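Ekex Recipe and Food Writing Corpus - Data Card

Version date: 18/05/2025
Maintained by: Kiven Text Archive
Contact for corrections: Thérèse Paquette

Summary

The Ekex corpus contains 1,567 short pieces of home cooking writing in English: recipes, kitchen columns, and personal essays on plant-based eating. All pieces were contributed by their authors or by the authors' estates. The corpus is intended for the study of everyday food writing and for teaching editors how recipe text is put together.

Contents

recipes/ - one plain text file per recipe, with ingredients and method kept in the author's order
columns/ - newsletter and magazine columns, one file per column
essays/ - longer personal pieces
index.csv - title, contributor code, type, and year of first publication where known

Contributors

The texts come from 67 contributors. Each is identified by a code unless the contributor asked to be named. Biographical notes are included only where the contributor supplied one, and they are printed as received.

Editing

Shirley Campbell and Milan Wuyts prepared the files. Spelling was left alone, including regional names for vegetables and cuts of tofu. Measurements were not converted. Where a recipe gave an oven setting only as "moderate," no temperature was added. Duplicate recipes were kept if the headnotes differed - the headnote is often the part readers ask for.
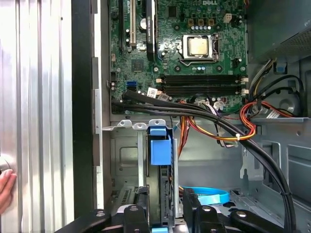
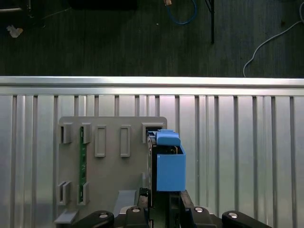
Known limitations

Baking is overrepresented. In 42 recipes the serving size is missing, and the field in index.csv is blank for these. Years of publication for columns were supplied from memory by several contributors and should be treated with care. Nutritional claims in the essays are the opinions of their authors and have not been reviewed.

Use

The corpus may be used for research and classroom teaching. Reprinting a complete recipe or essay requires written permission from the contributor, which Gisela Herrera can request on a user's behalf. Quotations of up to 50 words need only a credit line.

Updates

Withdrawals are processed on request. The next release is planned for October and will add the Katona columns - these are still being proofread.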